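Chapter 6
Showing the Robot: Teaching by Hand and from a Distance

What you need before you start: Chapter 3 (joints and frames), the safety pages at the front, a notebook. Lab 6 takes one afternoon. Read this opening first, please, not on the bus back.

6.1 Why show it at all

You could write every move down. Plenty of people still do. For a pick and place between two fixed trays it works well and you should do it. Then somebody asks for a plug on the end of a floppy wire, and the written program grows and grows and still misses.

So we show the task instead. A person does the job through the robot, the robot's joints and grippers are recorded as it goes, and the recording becomes the thing we learn from. One go is called a demonstration. Demo for short, from here on.

Two ways of giving one:

By hand. Motors go slack enough to push, you take hold of the arm and lead it through. Old name is lead-through teaching. Cheap, quick to learn, good feel for contact. Trouble is you have two hands and they are now busy holding one arm. Two arms at once, by yourself, forget it.

By remote control. You move something else, a smaller copy of the arms or a pair of handles, and the real arms follow. Both arms at once, no hands in the workspace. You lose most of the feel. There is also a lag, small on a good day, and new operators chase it and overshoot.

Most of this chapter is the second kind. Section 6.5 goes back to the first.

6.2 A word on the numbers

The worked data come from the Naylor bench at Rokthorpe, recorded with the Olleo software over one January. 141 demos kept. Operators were students, 22 of them, most with no practice beforehand. Each run was capped at 30 seconds, and anything longer was stopped and marked as a miss. Misses were kept in a seperate folder and you will want them in 6.4. Do not delete yours.

Jamie Pickering's log sheets from the Clivosbridge course are reprinted at the end of the chapter. Copy the layout. Date, operator, task, start pose, result, one line on what went wrong. One line is enough, but write it straight away.

6.3 Before recording

Fix the start pose and go back to it every time. Decide what counts as done, in writing, before the first run. Practise with the recorder off until your hands stop thinking about the handles. Twenty goes, maybe more. Then vary things on purpose: shift the part a little, turn it a little. A set of perfect demos all from the same spot teaches the robot that spot and nothing else.

And slow down near contact. Everyone rushes the last bit.
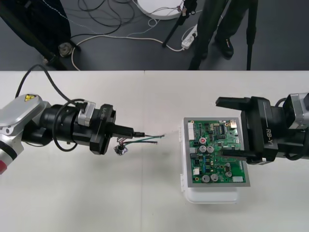 Two-arm work needs a split of jobs, agreed before you touch the controls. Usually one side holds and the other side does the fine part. With the green circuit board clamped at its right edge by the right gripper, the left is free to deal with the slim black connector and its thin wires, and your attention can stay mostly on that side. Mostly. The holding arm drifts if your other hand relaxes, and a few millimetres of drift is plenty to spoil an approach. Watch the wires too, they bend where they like and the joint recording knows nothing about them. Exercise 6.1 asks you to write out the split for a task of your own, left and right in two colums, with a note of when each gripper may open.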